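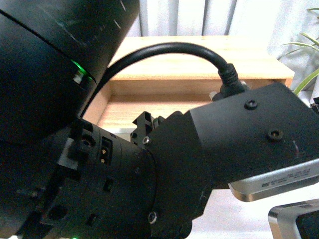 Last updated: 08/01/2024

Ifor Eynon
Thread on sorting out the small desk cabinet and the plant that sits next to it. Putting it all in one place as I keep getting asked for bits of it separately.

The cabinet is from Norbridge. I paid 44 for it including delivery. It's meant for a desktop, so don't expect to get A4 in it without folding. I tried.

It came flat with one sheet of drawings. Took me an evening, mainly as I put one side on back to front and had to undo it. Check the sides before you tighten anything.

What went in the upper drawer: pens that work, stamps, scissors, tape, the spare door key. I tested every pen on the back of an envelope first and threw out the dead ones.

Lower drawer: chargers, batteries, the tape measure, envelopes. The chargers take up most of it. I've put a paper label on each one saying what it's for.

Things that didn't go in either: old receipts, takeaway menus, instructions for a kettle we no longer have. All in the recycling.

Drawer liners. I cut mine from a roll of plain lining paper. Pasell do a ready-cut set, but the size was wrong for these drawers and I sent it back.

Now the plant. It's a spider plant, grown from a baby off the one Wyn Nicholas keeps on his landing. It lived in a jar of water until February last year, then went into compost.

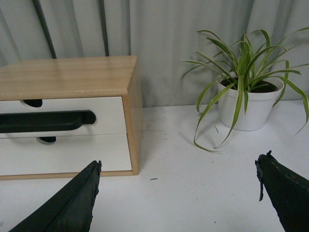
Wyn Bellis replied: We've got the same sort of plant and it dropped leaves all over the paperwork. Would you not be better putting it on top of the cabinet? Ours went up on a shelf and it hangs down nicely.

Ifor Eynon
I did try that, Wyn. The leaves hung over the drawer fronts and I caught them each time I went for a pen. It's better on the table at the side.

Also watering. I don't want drips on the wood. The top is a light colour and I think it would mark. If you do put a pot up there, use a saucer.

I water it when the top of the compost feels dry. Less in winter. Brown tips I snip off with the kitchen scissors, and the odd bit that comes away I pick up when I wipe the table down.

White tabletops show everything, by the way. Damp cloth, drop of washing-up liquid, then a dry cloth. The Farkis spray left smears on ours - I've gone back to the washing-up liquid.

Wyn Beddoe asked about curtains near plants. Ours is a pale one and lets enough light through for a spider plant. I wouldn't try it with something that wants full sun.

Still to do: felt pads for under the cabinet, and somewhere for the stapler, as it's too tall to lie with the pens. I'll add to this when I've got the pads.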